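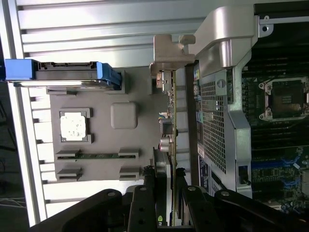 September, workshop notebook, a little after 9 in the evening

Second try at the walnut ink, and I'm much happier with this one! The first batch (the one in the Flurkus jar, for those of you who've been dipping into it) was thin and a bit greenish on the page, and I think I simply didn't let the husks sit long enough before cooking them down.

So, for the record: 355 g of husks, good and black, into the big enamel pot with 550 ml of rainwater. I kept it barely simmering for 4 hours with the lid tipped, and stirred whenever I walked past, which was probably more often than it needed. Strained it twice through the old Dramex cloth, then squeezed the cloth out by hand and regretted that, as my thumbs will be brown until Thanksgiving. Gloves are in the drawer under the sink.

It came down to nearly 49 ml of very dark liquid, less than I'd hoped, but lovely stuff. On the Sorneck paper it goes down a warm tobacco color and dries darker at the edges – just the look we wanted for the map labels. On the cheaper pad it feathers badly. Gum arabic might fix that, though I put in only a pinch and was scared to add more.

Added two cloves against mold. The last jar grew a little fur hat by its third week, poor thing.

Still to do: leave a swatch in the south window and keep its twin in the drawer, and try the steel nib as well as the reed. The Xavier notes say a rusty nail in the jar pushes it toward black, so I've set a spoonful aside in the blue egg cup with one in it. Please don't wash the egg cup.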